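4.3 Fitting the Garno door closer

The Garno 540 is a surface-mounted closer for interior doors up to 849 mm wide. It may be fitted to left-hand or right-hand doors without changing the spring. For wider doors, see section 7.

Before you start, check that the door swings freely through its full travel and latches when pushed shut by hand. A closer will not correct a sagging hinge or a misaligned strike plate.

1. Open the door fully and wedge it in position.
2. Tape the drilling template to the hinge side of the door, with the arrow pointing toward the hinges. Align the dashed line with the top edge of the door.
3. Mark the six hole centers with an awl. Remove the template.
4. Drill the pilot holes to the depth printed on the template. Do not drill through the door.
5. Fasten the closer body with the long screws. The speed valves must face the hinges.
6. Fasten the arm bracket to the door casing with the short screws.

Note: On hollow-core doors, use the through-bolts from accessory kit 200. Wood screws will pull out of a hollow core under spring load.
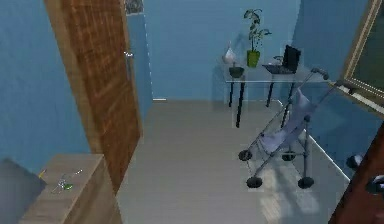 Figure 4-2. Interior door with wood finish, open position.

7. Fit the main arm to the square spindle and tighten the arm screw.
8. Remove the wedge and let the door close under control. Connect the forearm to the bracket, then adjust its length until it stands at a right angle to the closed door.

CAUTION: The arm is under spring tension once connected. Keep fingers clear of the elbow joint.

4.4 Setting the closing speed

Valve 1 controls the main sweep. Valve 2 controls the last part of the travel — the latching stage. Turn either valve clockwise to slow the door. Make changes of one-eighth turn and cycle the door after each one.

CAUTION: Do not back a valve out past the face of the housing. Oil will escape and the closer must be replaced.

If the door stops short of the strike, open valve 2 slightly. If it still does not latch, increase the spring setting by one step (section 4.5).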